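Ticket: Family calendar keeps dropping the kids' stuff
Opened by: Golnar Nikzad
Product: Clollix family planner (phone and tablet)
Status: Open, waiting on customer

Hi, it's me again! I wrote in back in May about the chore chart and you were so nice about it, so I'm hoping for round two.

We've got 13 repeating events on our calendar (swim, orthodontist, trash night, the piano lesson everyone hates) and they keep vanishing from my husband's phone. Mine is fine. The kitchen tablet is fine most days.

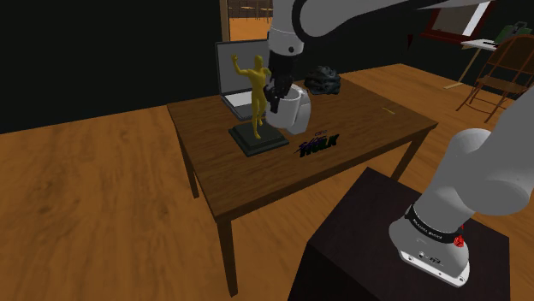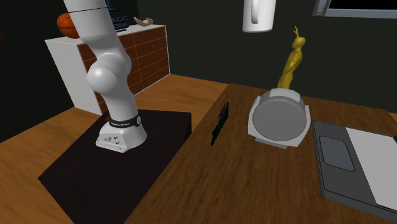 So what happens is, I add something on my phone, it pops up on the tablet in a minute or so, and then on his phone it shows up, sits there long enough for him to say "yep, got it," and poof. Last week that meant our middle kid stood outside the Korkdale pool with a wet towel on her head, waiting for a dad who thought swim was canceled. She has mentioned it at every meal.

What I've tried so far:

Signed him out and back in. Worked for one evening.

Deleted the app from his phone and put it back. It reloaded all 1,694 old entries (we've been using this thing since the baby was a baby) and then lost piano again by breakfast.

Turned off battery saver. No change.

Made him a brand new event called TEST TEST DAD. That one has never disappeared, of course.

Update, 18 August 2019

OK, I did what you asked and looked under Members. He's in there twice! Once with his regular email and once with his old work one from Akbari, from before he switched jobs. I had no idea. The old one is set to "kids' events hidden," and I'm guessing I did that myself years ago so his work calendar wouldn't buzz about diaper orders.

I haven't removed it yet, and here's my worry. The help page says removing a member also removes anything they added. He put in the whole Otirwood summer camp schedule, plus all the grandparent birthdays, and I don't know which of him did it. Is there a way to see who added what without tapping on every single one? I tapped through 200 of them last night during a movie and gave up.

Also, the export stops at 300 entries, so I can't just save a copy of everything first. Could you do a full one from your end?

Evenings are best for me, after eight when the little ones are down. If you call before that you'll get the four-year-old, and she will talk to you for as long as you let her.

Thanks a million,
Golnar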